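Wistura Twin
Two-arm teaching station for remote demonstration

Overview | What's included | Recording | Accessories | Support

The Wistura Twin is a bench-mounted pair of arms that you teach by doing the job yourself. You sit at the leader handles, move your hands, and the two follower arms move with you. Every motion goes into an episode file along with the head camera video, and that file is what your policy learns from. We've been building leader-follower sets at Drolholm for a good while now, and this is the first one we'd happily hand to a person who has never run a robot before (and we have, lots of times!).

How teaching feels

The handles are light. That was the whole point of the redesign, and it's the first thing people mention when they sit down. Each leader arm carries its own weight with springs, so you can pause in the middle of a move, look at what you're doing, think about it, and carry on without your shoulders complaining. The trigger under your index finger opens and closes the gripper, and it's proportional — squeeze halfway and the fingers close halfway.

If you'd like to guide the arms directly, press the hand-guide button on either wrist and that arm goes slack enough to push around. Hand guiding is great for setting a start pose or showing a simple reach. For anything that uses both grippers together we recommend the leader handles, and so does pretty much everyone who has tried it both ways.

What's included

Two follower arms with parallel mounting columns
Two leader arms with trigger handles
Two-finger tapered grippers, black, fitted
Head camera on adjustable mast
Foot pedal (start, stop, discard)
Jendutgate recording software, one seat
Bench clamps, cable set, hex keys
Printed setup guide

Recording episodes

Press the pedal once to start, do the task, press again to stop. If you fumbled it, hold the pedal down and the episode goes in the discard folder, where you can still get it back. Jendutgate shows the joint traces next to the video and lets you trim the dead time at either end, which makes a bigger difference to training than you might expect.

Storage is generous. The controller keeps 1,000 episodes on board before it asks you to copy anything off, and you can export while the next one is recording. Our own reference set for this station has 1,854 episodes in it, all done by people at the handles, and it comes free with the software. Ro-un Yoon recorded a big share of them and also wrote the labeling notes, which are well worth reading before you start your own set.

Choosing a first task

Start with moving small boxed goods from one container to another. It's quick to reset, the goods are cheap, and it teaches the operator as much as it teaches the robot. You'll learn how wide to open the fingers, how high to lift, and how slowly you need to come down when there's already something in the way.

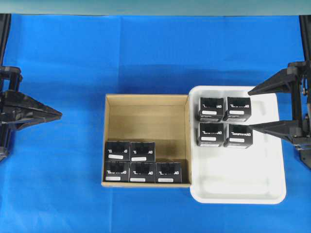
Transfer tasks are where the tapered fingers really earn their keep. A blunt gripper needs a lot of clear space around an item, and packed goods don't give you much. With a carton right up against a white tray, and little black boxes sitting side by side in both, you want slim tips that can open wide and come in on either side of the one you're after. Try demonstrating that with the leader handles and you'll find yourself making tiny wrist adjustments without thinking about them, and those adjustments are exactly what you want in the data. We also love a plain blue cloth for this kind of work. Dark fingers and dark packages both show up well against it, and it goes over any bench.

Mix up your start positions. Turn the carton a little, nudge the tray, change which item goes first. Gil-soo Geum in our applications group suggests changing one thing per episode, so you can tell later what the policy found hard.

Grippers and spares

Finger pairs come off with two screws and are rated for 4,000 hours of normal use. Spare pairs ship in sets of 4. The soft-tip version is made for us by Yeom and fits the same mount — good for glossy packaging that scuffs easily. Please recalibrate the gripper opening after any finger change (it's in the Tools menu and takes a minute).

Setting up

The station fits a standard workbench and plugs into a regular wall outlet. Clamp the columns first, then the mast, then run the cables down the back. Keep the leader arms where you can see the work directly or on the monitor, whichever you find more natural. Plenty of operators switch between the two during a session.

Ordering and support

Units ordered now ship in June. Phone support runs on weekdays plus Saturday mornings, and you'll get one of the people who build the arms. If you're bringing your own parts or packaging, tell us what they are when you order and we'll check the finger opening for you before the station goes out.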